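# Robótica Aplicada — Notas da visita ao laboratório Norero

8 de março de 2023

Material de apoio à aula sobre manipulação de objetos deformáveis. Convém reler o capítulo sobre preensão antes de resolver as tarefas do final.

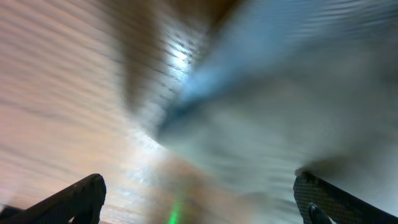
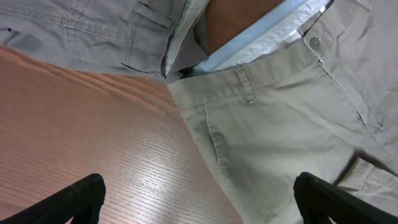

Vistas da câmara de pulso, com os dois dedos da garra sobre a mesa de madeira.

**Autor:** o docente responsável pela unidade curricular de Robótica Aplicada

## 1. Contexto da visita

O laboratório Norero abre as portas à turma uma vez por semestre. A demonstração deste ano foi dedicada à manipulação de vestuário e decorreu na bancada do projeto Limport, que estuda a separação e a dobragem de peças de roupa já usadas. A sessão teve duas partes: uma apresentação do sistema, na sala de reuniões, e a demonstração junto à bancada.

Quem faltou pode seguir estas notas, mas deve pedir a um colega os apontamentos da discussão final, que aqui aparecem resumidos.

## 2. O problema

Uma peça rígida tem uma pose: três coordenadas de posição e três de orientação. Umas calças pousadas numa mesa não se deixam descrever dessa forma. Cada prega altera o contorno, e duas configurações muito diferentes podem parecer quase iguais vistas de cima.

Quando há duas peças sobrepostas, a dificuldade aumenta. Na segunda imagem estão umas calças cinzentas e umas chino claras, e é preciso decidir a qual delas pertence cada dobra. O forro interior tem riscas finas nas duas peças, o que torna a cor e o padrão pouco fiáveis para traçar a fronteira nessa zona. As costuras ajudam mais.

Pontos de referência usados em calças, segundo a apresentação:

- cós e passadores do cinto
- botão e zona da braguilha
- abertura do bolso, com o pesponto
- bainha

A bainha é um bom ponto de pega para a dobragem longitudinal. O bolso é um mau ponto de pega: o forro sai para fora e a garra fica a puxar por um tecido que não acompanha o resto da peça.

## 3. O sistema

O controlador chama-se Nodano e foi escrito no próprio laboratório. Recebe as imagens da câmara de pulso e devolve, a cada ciclo, um deslocamento da garra e um comando de abertura. Não usa modelo geométrico da roupa. Foi ajustado com 416 sequências gravadas por teleoperação, das quais 217 são de calças e as restantes de camisas e toalhas.

A garra é de dois dedos paralelos. Para apanhar tecido pousado, os dedos descem abertos até perto da mesa e fecham, formando uma prega entre as pontas. Se descem pouco, fecham no vazio. Se descem demais, raspam no tampo — daí o limite de força que foi mostrado no ecrã de configuração.

## 4. A imagem de pulso

A câmara move-se com a garra. Isto dá uma vista próxima do ponto de contacto e evita parte das oclusões causadas pelo braço, mas traz dois problemas que a primeira imagem mostra bem.

O primeiro é a perda de nitidez. O tecido e a madeira estão muito desfocados, ao passo que o dedo esquerdo aparece mais definido do que as superfícies por trás. Com um fotograma assim, um detetor de costuras tem pouco com que trabalhar.

O segundo são os reflexos. O tampo devolve manchas quase brancas, uma delas ao lado do canto do tecido. Uma segmentação por limiar de intensidade pode confundir o limite do reflexo com o limite da peça.

O Nodano guarda as últimas 9 imagens e dá menos peso às que têm pouco contraste local. É uma solução simples e barata em tempo de cálculo.

## 5. Discussão

Perguntou-se se uma câmara fixa sobre a mesa resolveria o assunto. A resposta foi que resolve a localização inicial, mas perde detalhe na fase de pega. Falou-se também do método de Kirkegaard, dado na aula anterior, que aplicaria aqui uma fase de alisamento antes da dobragem. No Limport essa fase é opcional.

## 6. Tarefas

1. Indicar, para a segunda imagem, dois pontos de pega possíveis nas calças claras e justificar a escolha.
2. Propor uma medida de nitidez calculável em cada fotograma e dizer como a usaria para aceitar ou rejeitar a primeira imagem.
3. Escrever um resumo da visita com o máximo de 300 palavras.

Entrega na plataforma da disciplina. A tarefa 2 será retomada em junho, no trabalho final.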